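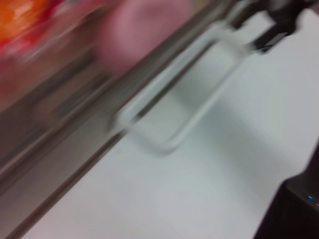
Unit 3: Motion blur in wrist camera views

Robotics Lab, Section 2
Instructor: Seema Sandhu

When the arm moves during an exposure, edges smear along one direction. Parts fixed to the arm stay sharper, such as the small blue light at lower right.

Before lab:
Read the Khosravi notes on shutter time.
Bring 20 saved views from your own arm.

In lab:
Mark the blur direction on each view. Repeat the same move at half speed and compare.

Reports go to Concetta Negri by March 17, 2026.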